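Okay, toolbox thread. I have put off sorting my small hardware since December and I am going to talk about it until it's done.

Background: every screw I own has been living in a soup pot. Plus a drawer. Plus the pocket of a coat I don't wear anymore. Sylvie Fortin came over to help me hang one (1) shelf and we spent longer looking for wall anchors than hanging the shelf.

So I caved and got a proper toolbox. I went back and forth between the Rilow and the Brosta for way too long, then picked the kind with the little organizer compartments built into the lid (small stuff up top, big stuff underneath!).

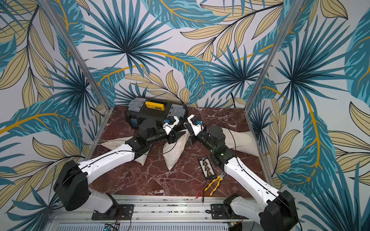
My rule for the lid is only things I reach for every week. Picture hooks, wall anchors, the short screws, felt pads for chair legs. If it needs a label for me to remember what it is, it goes down below in a bag.

A few of you asked about counting. Yes, I counted the screws. 312. No, I don't know what I was planning to build. 15 of them are so long I can't think of a wall in this apartment thick enough.

Huguette MacPherson says to sort by job and forget about size, so "hanging pictures" is one bag and "fixing the bed again" is another. I fought her on this for a week and she's right, I went for a hook yesterday and had it in my hand in seconds.

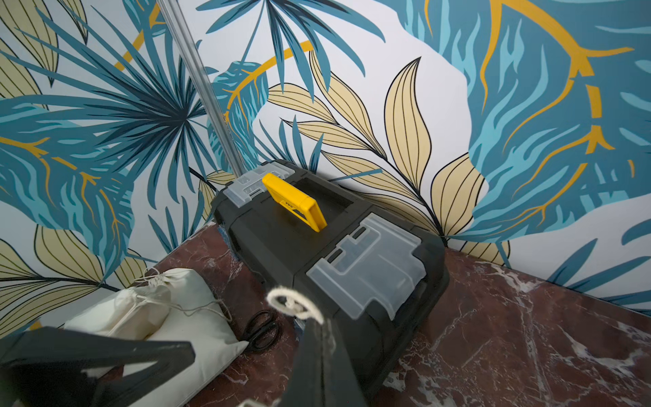

Bags vs. jars, because I know someone will bring up jars. I had jars. Jars roll, jars break, and a jar of nails weighs as much as a cat. Cotton drawstring bags squash down into whatever space you've got, and you can pull the cord shut with one hand. Only complaint is the cords, they wander all over the table and get into everything, so I keep scissors close by and trim the worst ones. Knot the end after you cut or it'll fray!

Still to do: the Allen keys. I have 11 and I think 2 of them are the same one. Also a baggie of mystery cam locks from a bookcase I gave away years ago. Keep or toss? I lean keep, Sylvie says toss.

Will report back on the coat pocket.

Recent posts
Does anyone still oil their hinges?
The Bruketti step stool, one year in
Paint can lids: a rant
Chisholm drawer liners, cut to fit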